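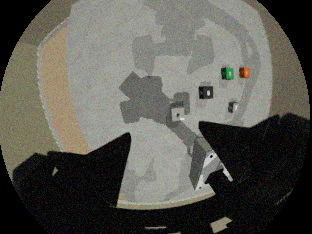
Wrist view in the sim, gripper over the table, cubes past the fingertips.

December 28, 2025. Quiet day, so I finally sat down with the rules for sim runs, the ones Irfan and I kept arguing over in October. Writing them here before I lose the thread (again!).

First one: no run counts unless the seed is in the log. We have 2,946 episodes in the Berano set and 1,763 of them have a seed I can trace. The others may be perfectly good, but I can't replay them, so they go in the "look but don't quote" folder. Sorry Samina, I know some of your nicest ones are in there.

Second: the fisheye noise stays on. Tõnu wants it off for debugging and I get it, the speckle makes small edges a pain to read. But if you switch it off, put "clean" in the run name. I spent most of a morning comparing two policies on what I thought was the same camera – it was not the same camera.

Third is the shadow thing. Mehwish pointed out that the arm throws a big shadow over the tabletop and we never wrote down a rule for the lights, so everybody has their own. From now on we use the light file in the shared folder. If you want to randomize, go ahead, but save the range you used along with the run.

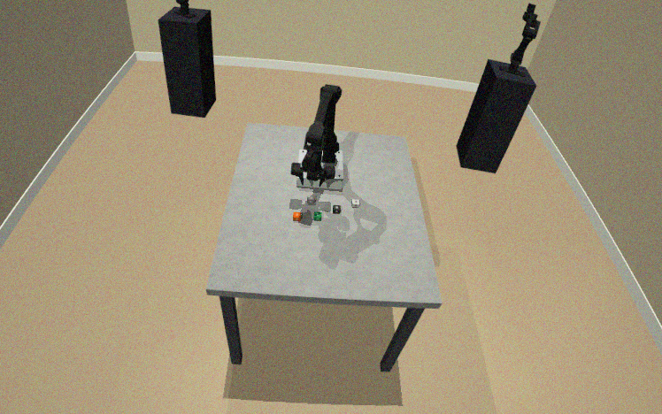 Room cameras next. I'd like one wide view saved at the start of every episode, whole table, legs and all. It costs next to nothing on disk and I can spot a badly placed base plate in a second, much faster than squinting at joint numbers. Wrist view alone won't do it.

Speed and force limits: same numbers in sim as on the bench, no exceptions. I found 13 config files with the limits commented out, two of them mine, oops. Fixed mine, left notes in the rest. Ewan asked if we really need this when nothing can break in there, and my answer is yes, those configs get copied over to the bench sooner or later.

Still open: what we call a "drop" versus a "release", and whether 4,000 steps is a fair cutoff. Ask Irfan about both.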